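July 24, 2024 – folding notes, winter jackets

Today I worked again on the folding order for padded jackets. Kirstin Strachan asked me to write it down before she prints the sheet for Plitanside, so I try to be exact.

We use the bed and not the table. The table at Rinda is 104 cm long, and a jacket with its sleeves open hangs over both ends. On the bed everything lies flat and I can walk to both sides. The duvet is soft, so the last fold needs a harder press than on the table.

Order as I do it now:

1. Lay the jacket with the front up and pull both sleeves away from the body.
2. Check that the zipper is straight. If it bends, the whole package bends.
3. Push the air out, from the hem to the collar. Do it slowly, 23 seconds is enough.
4. Sleeves over the front, one on top of the other.
5. Fold the sides in, then roll from the hem. The hood goes last, around the roll.

In March I did step 4 before step 3 and the sleeves kept the air inside. The roll opened again in the Fitwood box. I would not go back to this.

The black jacket spread out on the bed:

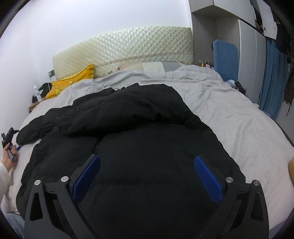
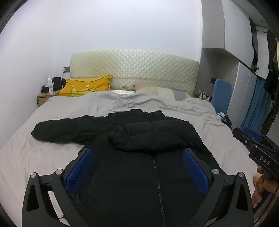 The heaviest one in the Wubshet bag is 1360 g, and with this one I am still not happy. The hood is thick and does not reach around the roll. Kirstin thinks we should tuck the hood inside first – I will try it tomorrow and write both widths here.

Also to do: ask if the bag can stay open one more week, and find the long tape measure.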